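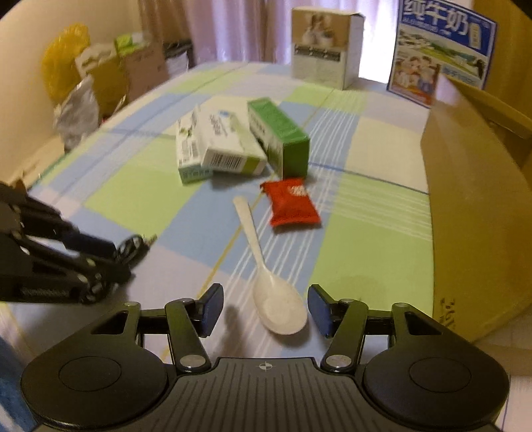 Home News Opinion Letters Archive About
Search this site Enter keyword Go

A gripper that drops things should say so

Opinion, 2nd October
By Beatriz Arruda

In March a sorting arm at the Abubakari warehouse recorded 300 completed picks in a shift and had completed fewer than that. The missing ones were small sealed packets. The fingers closed, the motor reached the position it expected, and the software marked the item as placed. The packets were on the floor behind the conveyor, where a cleaner found them the next morning.

No one was hurt, and the goods were cheap. The operator wrote it up as a minor grasp error and changed the closing force. I think that was the wrong name for it and the wrong repair, and I want to explain why to people who don't work with these machines but may soon be living with them.

A missed grasp is ordinary. Anything with two fingers will miss. A plastic spoon lying flat on a tablecloth is hard to pick up because there is almost nothing to get under. A soft packet changes shape when it is squeezed. A carton can be wider than the fingers will open, unless you come at it from the narrow side. Everyone who trains these arms knows this, and a good deal of the training is done on just such household items, on kitchen tables, with a person working a gripper by hand so that the machine can learn from the motion.

What happened at Abubakari was a false report. The arm had no way of telling a closed hand with something in it from a closed hand with nothing in it, and it had been set up to assume the first. Raising the force doesn't touch that. It makes some drops less likely and leaves every remaining drop just as invisible. It also means the arm now squeezes harder on everything, including fingers.

I spent 20 years in plant maintenance before I started writing, most of it on packing lines. The old machines were crude, but a jam stopped them. You had a stopped line and a red lamp and somebody walked over. The cost of a fault was plain and it fell on the company that owned the machine. With a quiet fault the cost goes downstream to whoever opens the box.

Now move the same arm into a home. Two firms, Rakik and Drutitora, are taking orders for kitchen and bedside units, and both list fetching medicine as a use. Medicine boxes get stacked and leaned on each other. They are light, mostly white, and much alike from the end. Suppose the arm reaches for the upper box of two, knocks it, closes on air, carries the air to the tray and logs the morning dose as delivered. A daughter in another city checks her phone and sees a green mark. I would prefer that she saw nothing at all.

Nobuhle Hendricks ran the test bench at Zutel until last year, and we have argued about this several times. Her view is that I am asking for too much too early. She says that on her bench 98 percent of grasps were good, and that a firm which stops the arm every time it is unsure will sell a product that stops all day. People will switch the checking off, as they pull the battery from a smoke alarm that goes off over toast. I take that seriously. I have pulled the battery myself.

But the number doesn't settle the matter for me. If I know which grasps failed, 98 percent is a decent machine. If I don't, I have to check all of them, and then I can't see what I have paid for. Her answer was that most buyers won't check. I agree, and it worries me more than it seems to worry her.

The repair is not exotic. Weigh the item in the fingers after the lift. Look at the table again and see whether the object is still there. Look at the tray and see whether it has arrived. Any one of these would have caught the packets. Each adds a second or two to the cycle, and cycle time is what gets printed in the brochure, so the checks are left out or sold as an extra.

I would make one rule to begin with. A machine that handles objects for people should not be allowed to record a task as done on the strength of its own motor position. It should have to sense the object at the end, or write "not confirmed" in the log. That wording could be required without settling any of the harder questions about home robots, and a small firm could comply with a software update and a camera it already has.

I would also want dropped items reported the way we report near misses on a shop floor. The Abubakari write-up ran to 9 lines. It gave the new force setting. It did not say how long the arm had been recording picks it hadn't made, and when I asked, the operator told me there was no way to find out from the log.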